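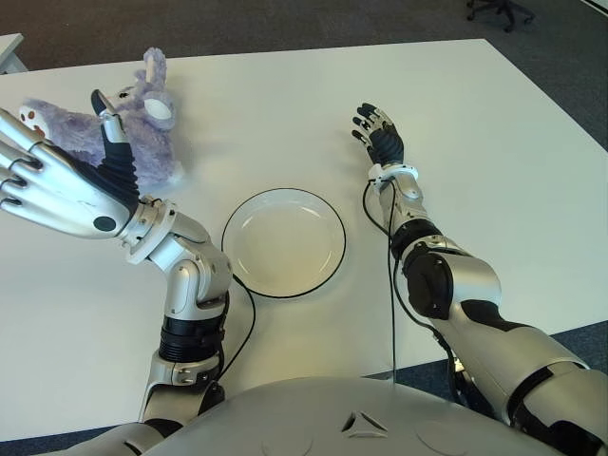

4. Placing and leveling the table

Read this section before the table is loaded for the first time. It applies to all Muta tables with a Gurkden leg frame. For tables on casters, go to Section 5.

4.1 Before you start

You need the 6 mm hex key from the hardware bag, a spirit level and a soft cloth. Two people are required to lift the table.

CAUTION: Do not drag the table across carpet. Side load on the leg brackets can strip the inserts in the underside of the top.

4.2 Positioning

1. Clear the top and unplug any equipment cabled to it.
2. Lift the table by the long rails. Do not lift by the edge of the top.
3. Set the table down with a gap of at least 600 mm on each side where people will pass.
4. Leave at least 20 mm between the top and any wall or neighboring table. Cables can be run through this gap.

Note: On carpet, the feet continue to sink for some time after the table is placed. Wait overnight before leveling.

4.3 Leveling

1. Turn all leveling feet fully in, then back out one full turn.
2. Put the spirit level across the short side of the top and adjust the two feet at the low end.
3. Repeat along the long side.
4. Press down on each corner in turn. If a corner rocks, extend the foot under it until the movement stops.
5. Tighten the lock nuts by hand, then tighten the bracket bolts with the hex key.

Do not use packing under the feet in place of adjustment. If a foot reaches the end of its thread before the top is level, move the table or fit the long-thread foot (Ninh set, ordered separately).

4.4 Using the surface

Objects with an unglazed base can mark the top when they are slid. Lift them, or place felt under them. Dishes taken from an oven or a dishwasher must stand on a mat.

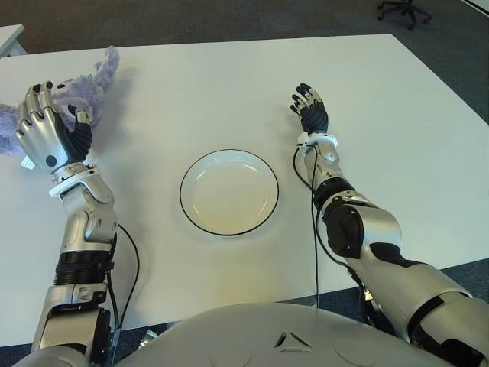

Figure 4-2. Round white plate on the table top.

Wipe up spills with a damp cloth and dry the area afterward. For ink and grease, apply Drerneck surface cleaner to the cloth – never directly to the top – and wipe toward the nearest edge. Scouring pads leave a gloss patch that cannot be removed.

4.5 Checks

Check the bracket bolts after the first month of use and again each May. Tables in continuous use are checked every 3000 hours. Replace any foot with a cracked pad.

Record each check on the card inside the back cover. Replacement feet and brackets are handled by Thảo Khúc in the parts office; questions on floor conditions go to Nghĩa Kim in technical support. Have the serial number from the underside label ready.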